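Ticket 328: Replacement finger pads and spares, budget request for July
Status: Open, waiting on quote
Category: Equipment / purchasing
Product: Motosau hand-held gripper, dark green pads

Opened 9:40 am

Hi all, me again with the gripper stuff. I'm trying to get our order in before the budget closes and I've got myself in a knot over part numbers. We need new finger pads for the hand-held units, and the Flarkard catalog lists two pads that look the same to me apart from the price. One is sold as the pad only, the other as "pad with linkage," and the linkage one costs a lot more. I'd love to buy the cheap one if it'll fit!

What I've tried so far: I looked up our original order (Promer supplied it, and their invoice just says "gripper, complete," so no help there). I emailed Promer and got an auto-reply. Then I went through the Flarkard PDF twice and found the hole spacing for one pad but not the other.

Update 11:15 am

Support asked which pad style we have and whether the pivots are bushed. I put one of ours over the desk with the fingers open.

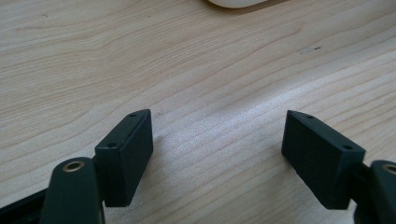 Fingers open, nothing in the grip. Two small holes on top of each pad, brass-colored bushing in each arm.

So I'm guessing we're the two-hole style, and the pivots look bushed to me. If that's right, can somebody confirm that the pad-only kit comes with screws? The catalog page doesn't say, and last year I bought a set of brackets that showed up with no hardware at all, which cost us a second shipping charge.

Update 1:50 pm

Okay, numbers. I have 4,000 set aside for the whole gripper line this year and I'd like 5 sets of pads out of it, plus bushings if they're sold on their own. The Valderrama quote came in too — they'll only sell the linkage assembly, minimum order of 30, and we are never going to use that many. I've told them no for now but asked them to keep the quote open.

My plan, unless someone here talks me out of it: pads from Flarkard now, bushings as a separate line, and whatever's left rolls over to the second charger we keep putting off.

Update 4:05 pm

Flarkard support wrote back. Bushings are a separate part, they ship with the arms and not with the pads, and they want the distance between the pad holes in millimeters before they'll confirm the fit. I'll get the calipers out in the morning and post it here. Please don't close this one yet — the PO form wants the ticket number on it and I still need the shipping cost.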